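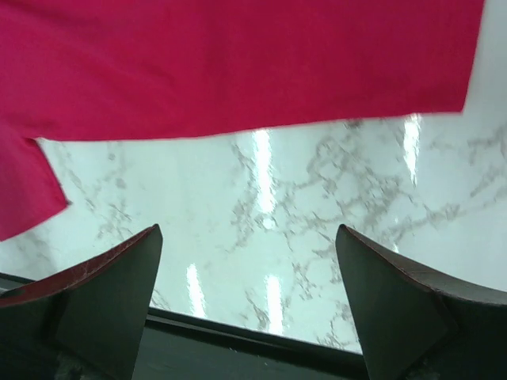 *Wrist view: fingers open, pink cloth ahead of them on the marble-patterned top.*

# Planning and pricing a two-arm cloth bench

If you've been putting off a bench for handling clothes because the price list looks endless, take heart! Most of it is small stuff you can plan in an afternoon. Haiyan Pan and I went through it for the Priststead workshop in March, and I loved it far more than I expected to love a spreadsheet.

## 1. Start with the cloth

Write down the largest thing you want to handle and lay it out flat on the floor. Measure it, then add room for both arms to reach in from the side they're mounted on. Our first sketch had a top 130 cm wide and we went up to 170 cm once we'd marked out where the folded pile and the basket would go. That changed the frame quote from Barredo, so do this before you ask anybody for prices.

## 2. Price the arms as a pair

Ask for two arms, two grippers, two base plates and the rail they bolt to on one quote. Flidard sent us the arms and rail separately the first time and the hole spacing didn't match.
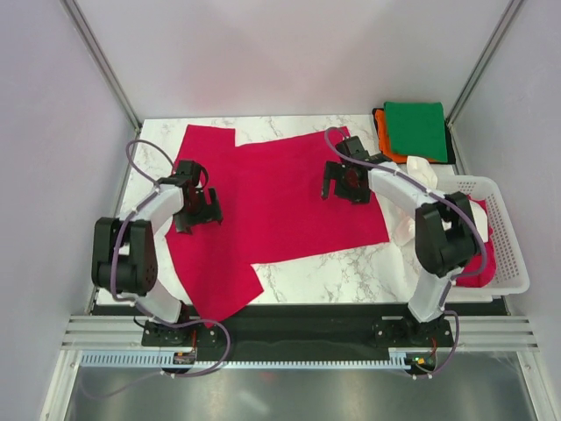

Cabling needs its own line in the budget, and a bigger one than you'd guess. Measure each run with the arm stretched all the way out, then add slack for the elbow. The purple-gray cables bow well clear of the arms before they drop off the front of the table, and a run cut to the straight-line distance would never allow that. Buy one spare per arm while you're at it.

## 3. Set money aside for wear

Fingertips and grip pads are consumables. Put them on a yearly line (ours is $181, with postage) and order them in sets of 3 pairs so both arms get changed together. Aiguo Dong keeps the old ones in a labeled tin, and comparing them is a great way to work out how often you should be buying.

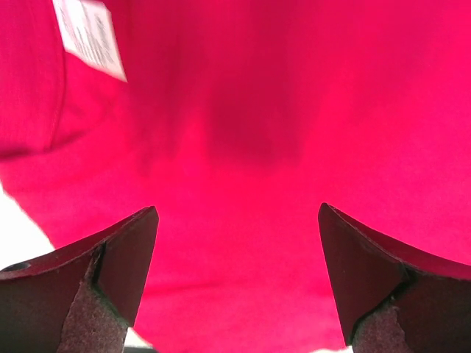 ## 4. Pick the top and the lights together

A glossy top wipes clean in seconds, but it throws ceiling lights right back at a wrist camera. Get a sample piece first, set it under your own lights and look at it through the camera you plan to buy. If the glare bothers you, a diffuser is much cheaper than a new top - Firnen sells them by the sheet and will cut to size.

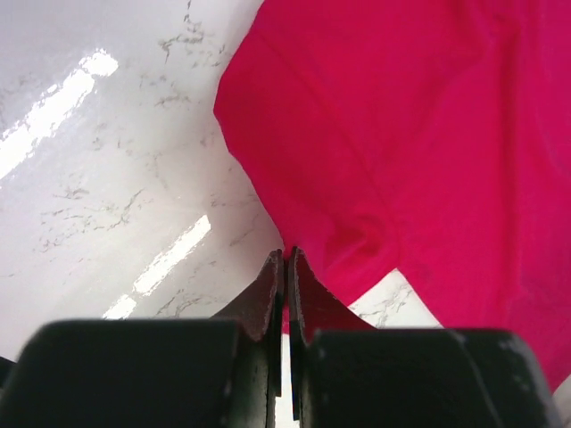 Do the same check at night with the blinds down, and again around noon. Then put the diffuser, the sample and any extra lamps on the same page as the top, so you're comparing full costs.

## 5. Order in this sequence

1. Frame and top
2. Arms, grippers, plates and rail
3. Cables, cut after the arms are mounted
4. Pads, baskets and a good stack of test cloths in several colors

Leave a little in the pot for that last one. Bright shirts from a thrift store are fine, and picking them out is fun!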